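Workshop tips picked up at the Uvirier open day

I went to the September open day at Uvirier mostly for the arm demonstration, and came away with a page of notes that apply to any bench, robot or no robot.
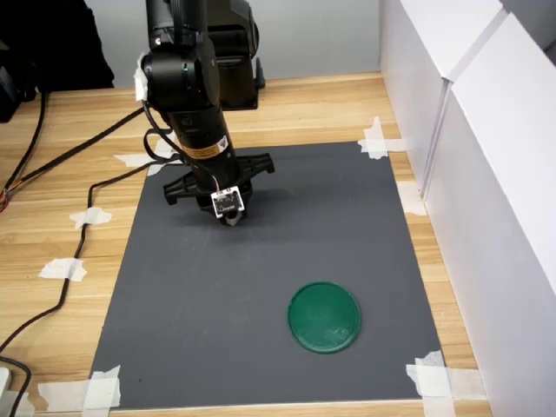
The demonstration ran from 10 in the morning and was led by Sunil Mondal, who sets up the benches there. The task on show was picking up lids and setting them down again. He spent more of the hour on tape, mats and cables than on the arm, and those are the parts worth writing down.

Mats

Tape a work mat at all four corners. Two corners will hold it flat until something drags across it, and then it creeps. Masking tape is enough. Run each strip over the mat edge and at least a hand's width on to the wood, and press the overlap down with a thumbnail.

Warm a new mat before laying it if it has been stored rolled. An hour near a radiator will do. Do not try to flatten a cold one with tape alone.

A plain dark mat is easier to work on than a printed one. Small parts show up against it, and so does dust. Wipe it with a barely damp cloth and let it dry before taping.

Cables

Fix long cables to the table top with short strips of tape across them, one every forearm's length. Do not tape along the cable. Lengthwise tape leaves glue on the sheath and takes an age to peel off.

On anything that moves, tape the cable close to the joint and leave a loop of slack after it. Move the joint by hand through its full travel before switching on. If the loop goes tight at any point, lengthen it. The same applies to an adjustable lamp or a drill press light.

Keep thin wires away from the thick ones where you can. A thin pair gets pulled out by its neighbour long before it wears through.

Tape

White masking tape comes off varnished wood cleanly for a few weeks. After that it starts to leave a line. Put the month on the end of the strip in pencil and change it when due. For old residue, a little cooking oil left on for ten minutes, then washing-up liquid. Test on the underside first.

Fold the last few millimetres back on themselves to make a tab. Mondal does this only on strips he expects to lift the same day.

Screens

White boards stood upright along one side of a bench stop small parts rolling off and give an even light. Stand two at a slight angle to each other and they hold themselves up better than one long board. Matt white is preferable — gloss throws glare back at you.

Flat lids

Thin, flat things are awkward to lift from a table, for fingers as well as for grippers. Slide the lid to the edge, or press on one side of the rim if it has some give. A mat with a little softness helps.

Mondal keeps a tally in a notebook. Of the last set of attempts before the open day, 93 were written down as clean lifts. The book had over 2000 lines in it. A column for what was changed since the previous try is a good idea for anyone adjusting a plane or a sewing machine.

Next on my list is the Shabalala bench day, if they run one.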